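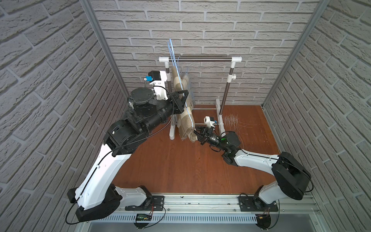 4.3 Recording garment examples

1. Hang one cloth on the rack, using a plastic hanger.

2. Start a new recording in Mimis and enter the operator's name.

3. Guide the left gripper to the top of the cloth and the right gripper towards the hem.

4. Save the example. Label failed attempts as failed — do not delete them.

Note: A full set is 50 examples per garment.

CAUTION: Keep hands outside the walls while either arm is powered. Check that cables move freely at the shoulder joints.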